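Call for Participants: Folding and Storing Winter Outerwear at Home

Lutavier Household Textiles Group, Dresberg

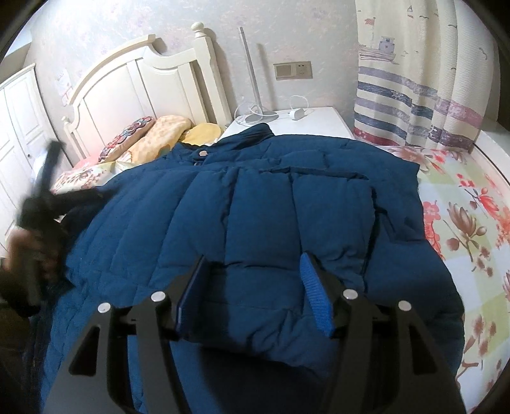
Do I need any experience in laundry or garment care to take part?
None is required. We are looking for adults who put away their own coats and jackets at home, in whatever way they normally do it.

Purpose

The study records how people sort, fold and store bulky winter clothing in an ordinary bedroom. Most published folding guides deal with shirts, towels and trousers. Quilted and padded garments behave differently: they hold air, slide on smooth covers and spring open after folding. We want to know which methods people use, how long each takes, and how much shelf or drawer space the folded item needs.

The results will be used in a storage guide for small apartments, edited by Raíssa Toledo and Luzius Wallner. A first draft is planned for October.

Who can apply

Applicants must be 18 or older and live in the Dresberg or Gindach area. You need a bed large enough to lay a jacket out flat, and a closet, shelf or drawer where it is normally kept. You should own at least four items of winter outerwear, one of them quilted or padded. Down and synthetic fill are both accepted. Leather and fur are outside the scope of this study.

Two people from the same household may apply, but each must complete a separate form and a separate session.

We have 80 places. In the previous round, on bed linen, 197 people applied, so please fill in every field of the form. Incomplete forms are not considered.

What you will do

Each participant completes one home session of up to 90 minutes. You will be asked to:

– take the garments out of their usual place and lay them on the bed
– close zippers, snaps and hoods as you normally would, or leave them open if that is your habit
– fold or roll each garment using your own method, then repeat with a method we supply on a printed card
– put everything back

Folded height and width are measured after each attempt and again ten minutes later, as padded garments tend to expand. Hangers may be used for the final step only. Vacuum bags are not used at any stage.

Please do not wash, iron or fold anything specially for the session. Garments should be clean and dry. Empty all pockets beforehand, including inside pockets. The bed should be made, with pillows left where they usually are.

Payment

Participants receive a store voucher at the end of the session. Travel is not involved, as sessions take place in your home. Replacement of a garment damaged during the session is covered, provided the damage is reported before the session closes.

Records

Measurements and session notes are stored under a participant number. Your name and address are kept separately and deleted when the guide is finished. You may withdraw at any time – the voucher is still paid if the session has started.

How to apply

Request the application form from Pui-shan Lu at the Lutavier office, Tsao Building, Room 1035, quoting call number 1083. Forms can be sent by mail or collected in person. State which garments you would use and what type of bed you have (single, double or larger).

Questions about fabrics or fill types go to Jui-lin Kwok at the same office. Scheduling is handled by Pao-chu Au, who will contact selected applicants by phone. Evening sessions are available in Dresberg only.

Posted March 3, 2023. Applications are accepted until all places are filled.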